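Spring Walk-Through for the Guest Rooms at Holst House – Checklist with Comments
By Seidu Bonsu

14 comments | 36 shares

I do this walk-through every June, before the summer visitors start turning up with their suitcases and their wet dogs, and I've typed it up again because so many of you asked for last year's and I had only the coffee-stained copy. Take your time over it. I like to start at 8 a.m. with the windows open and the radio on.

ENTRY AND HALL

[x] Smoke alarm tested. Press and hold until it sounds. Ours chirped a little weakly, so it got a new battery – and I wrote the month on a bit of tape inside the cover.
[x] Carbon monoxide alarm tested. Good and loud!
[ ] Stair rail tight. Third bracket from the top has worked loose again. Longer screws needed, and I do mean longer, the last ones barely reached the stud.
[x] Hall runner flat, no curled corners.
[x] Front door opens from inside without a key.

KITCHENETTE

[x] Extinguisher needle in the green, pin in place, pulled forward where a guest can see it.
[x] Outlet by the sink trips and resets.
[ ] Kettle cord. The old Drullari has a stiff spot near the plug and I don't care for it. Out it goes, much as I've loved that kettle.
[x] Fridge at or under 40 degrees. Leave the thermometer in overnight before you read it, or you'll be fiddling with the dial all day like I did my first year.

BATHROOM

[x] Hot water at the tap no higher than 120.
[x] Grab bar holds when you lean on it with your full weight (I am a generous test).
[ ] Fan is noisy and full of fluff. Vacuum the cover, then listen again.

BEDROOMS

[x] Bed frame bolts snug. Go around twice, they loosen each other.
[x] Headboard doesn't rock when you sit back against it.
[x] Window opens all the way and stays up by itself.
[ ] Lamp in the back bedroom has an 80 watt bulb and the shade is marked for less. Swap it for one of the small LED ones.
[x] Space heater, the Tremeck, shuts off when tipped. Stored in the closet until fall. 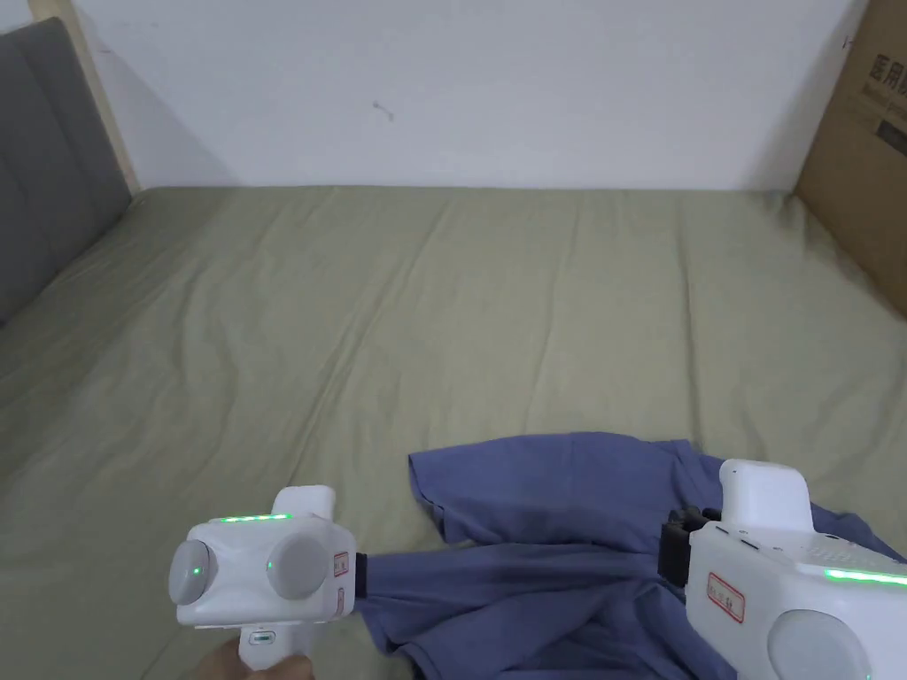 [x] Mattress checked along the seams and under the corners with a flashlight. Do the piping too, it's where trouble likes to hide.
[x] No cords running under rugs or behind the bed where they get pinched.
[ ] Clear path from bed to door, walked in the dark. I stubbed my toe on the luggage rack, so the rack is moving to the other wall.

OUTSIDE

[x] Porch light comes on at dusk.
[ ] Back step has a soft board. Odow Lumber is holding a replacement for me.

I'll go back over the open boxes once the board is in, and add a note under this list when they're done.

14 comments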